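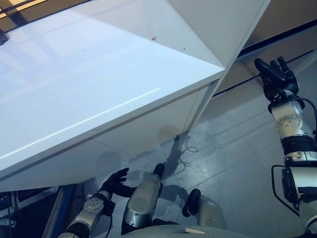 trenby_lane wrote:
High gloss white is a pain, sorry. Mine shows every crumb, and I wipe it down like 7 times a day.

plivport44 wrote:
Disagree! I've had gloss white for two years and I'd rather see the crumbs than miss them. Damp microfiber, then a dry one - done.

Cha2442 wrote:
Dry one is the key. Skip it and the overhead lights show every streak. What bugs me is the seam across the front panels - grime sits in there. I use an old toothbrush.

trenby_lane wrote:
OK but my quote was roughly $400 more for gloss than matte. For more wiping??

plivport44 wrote:
Matte holds grease worse, ask my sister lol. Do watch your hip on that corner, though.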